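Last updated: 20th November
Reading time: 2 minutes

Progress report to the Mirnholm fund: linen handling, visit to Suda

You asked for a plain account of the open day at Suda's workshop and a view on whether the second payment should go ahead. I went with Juwita Simanjuntak, who runs the linen room at our Iletlow site and knows the job far better than I do.

The grant so far has paid for the site survey and Juwita's time on it. The survey was finished in August. We have spent nothing on equipment, and after the visit I would like to keep it that way for now.

Suda's talk lasted longer than the folding did. We were told the two-arm system, which they call Amini, could take over the folding of small flat items. The slides gave a success rate but did not say what counted as a success, or who had judged it. I asked twice. The second time I was promised a written note, which has not come.

We then watched 13 attempts. By Juwita's marking, 9 were good enough to go on a shelf. The rest she would have shaken out and done again. All the items were laid out singly by a member of staff before the arms began, and that is the part of the work our people complain about. Iletlow sends out 3000 pieces in a normal week, and they come to the table in a heap.

The slowest fold took 37 seconds. Juwita did not time herself, but she didn't need to. Staff said speed would improve — it may well, though I can't report on that until I see it.

To be fair to them, the grip was gentle and we found no marks on the fabric afterwards. They also let us stand close and did not hurry us past the failures.
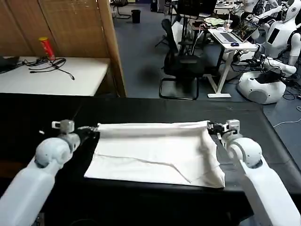 Could the system be used at Iletlow as it stands?
It would need a person beside it to separate and lay out each item, so we would save very little labour and would lose a table.

I recommend holding the second payment until Suda has done two things: sent the note on how success is measured, and run a trial with our own mixed linen, tipped out of a bag — with Juwita keeping the score. If they agree, the cost of transport can come out of what is left from the survey.

The next report will follow that trial, or their refusal of it.

Valdis Rimkutė

Contact: Valdis Rimkutė, Iletlow office | © Iletlow | Back to top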